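Home | Topics | Kitchen and Laundry | Unanswered | Log in

Sorting out used sponges, scouring pads and plastic wrappers after a kitchen clear-out

Posted by Riaan Pretorius, 7 Apr 2018

I am clearing the sink area and the cupboard under it in a house we have just taken over from my aunt. The cleaning supplies and the packaging have ended up mixed together, and I want to set up a fixed method for separating what is kept, what is cleaned and what is thrown out.

The material is ordinary. There are cellulose sponges and foam sponges, scouring pads of different kinds, a good amount of thin plastic film, and food wrappers that may or may not be recyclable. Our hauler takes rigid plastic, cans and paper at the curb. It does not take bags or film.

My practice so far has been to put everything from one area into a single shallow dish, carry it to where the light is better, and sort from there. The dish is easy to wash afterward and keeps crumbs and wet bits off the floor.

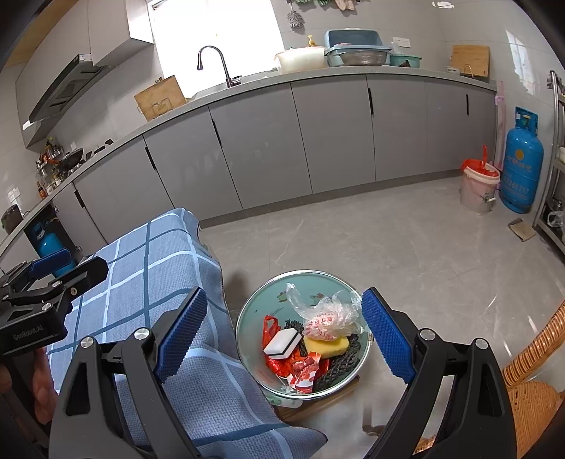 What I can't settle is the order of work. If I pull the sponges first, the wrappers get dragged along with them, and anything greasy on the film transfers to the sponge. If I pull the film first, the small pieces of scouring material drop to the bottom and I end up picking them out by hand.

I would also like to know the following.

Can a used sponge be disinfected well enough to go back to the sink, or is it better to demote it to floors and trash cans straight away?

Is there any point in keeping metal scouring pads once they start to shed?

Do printed snack wrappers go with the plastic bags for store drop-off, or are they trash?

I have a Graltwood two-compartment bin under the counter, so a method that needs five containers is no use to me. Cooktop is gas and the counters are stone, in case that affects which pads are worth keeping.

Petronella Du Plessis

Sort by moisture before you sort by material. This solves most of the order problem.

Damp items come out first, whatever they are, and go into the sink. Dry items stay in the dish. Film that is dry on the outside will not pick up anything from a dry wrapper, and you can lift it out in one handful afterward. Small pieces left at the bottom can be tipped into the trash compartment together. I would not pick them out one at a time. A shred of old scouring pad has no further use.

Sequence, as I do it:

Lay an old towel next to the sink.
Take out anything damp and set it in the sink.
Take out large film and bags. Shake each one over the dish, then flatten it.
Take out printed wrappers.
Take out dry sponges and pads.
Tip the remainder into the trash.
Wash the dish with hot water and detergent.

On disinfecting: a sponge with no tears, no smell after rinsing and no flattened corners can be used again. I soak mine in diluted household bleach, following the directions on the bottle for the amount and the time, then rinse well and stand it on its edge to dry. Do not combine bleach with vinegar, ammonia or any other cleaner. Microwaving a wet sponge is often suggested. It works unevenly, and a sponge that has dried out or has metal in it can catch fire, so I stopped doing it. None of these methods makes an old sponge new. Bacteria come back within days if it stays wet, so where you park it between uses counts for more than the treatment.

If there is any smell left once the sponge is dry, throw it out. Do not demote it. Bad sponges moved to floor duty only spread the problem over a larger area.

On metal pads: discard at the first loose strand. Loose strands rust on stone and leave orange marks that take a poultice to remove. They also get into food. For stone counters I would not use a metal pad at all, and I would be careful with stiff plastic ones if the surface is polished. For the grates on a gas cooktop, a stiff plastic pad and a soak will do the job — the metal pad is only quicker. Enamel grates scratch, so check what yours are made of first.

One practical matter on labeling. I cut one corner off a sponge when it leaves dish duty and two corners when it goes to the bathroom. It needs no marker and it survives washing. When it has no business being in either place it goes in the trash.

Wunderlich

Wrappers: most printed snack wrappers are laminates, with two or more layers bonded together. Store drop-off bins take polyethylene film. Laminates are not accepted there and contaminate the load.

Stretch test. Hold the material between your thumbs and pull slowly. If it stretches and turns cloudy before it tears, it is probably polyethylene and can go to drop-off if it is clean and dry. If it crinkles loudly and tears in a straight line, treat it as trash. The test is not perfect, and crisp clear bags fail it quite often. When the store posts a list on its bin, the list overrides the test.

Anything silver on the inside is trash. Anything greasy is trash unless you are willing to wash it and wait for it to dry, and I am not.

For two compartments: left for curbside, right for trash, and a bag hung on the inside of the cabinet door for clean film. The bag is not a container in the sense you mean, it takes up no floor space, and you empty it when you next go shopping. A Kurkel over-the-door hook fits a standard door thickness. Check that the bin slides out without catching the bag.

Sponges and scouring pads of every kind go in trash. Plain cellulose with no coating and no scrubbing layer can be composted in theory, cut small. The ones with a scrubbing layer glued on can't.

Fodesus

just throw it all out and buy new sponges, they are cheap. keep the bags for lining small trash cans

Comment from Riaan Pretorius

Thank you. I ran the damp-first sequence on the next cupboard and the film came out clean enough to keep. The stretch test put nearly all of the wrappers in the trash, which I had been getting wrong for years.

I am keeping the plastic pads for the grates and have thrown out the metal one. The corner cutting I will try as well, although my wife wants the bathroom sponges to be a different color instead.

One thing still open: the film bag on the door catches on the bin rail when the right compartment is full. I have moved the hook over toward the hinge side and will see if it holds.

Comment from Petronella Du Plessis

Hinge side is correct. Use a shorter bag, or knot the handles once before hanging it, which takes up the slack. A different color is fine if you can buy them singly. In mixed packs the colors run out at different rates and the system falls apart.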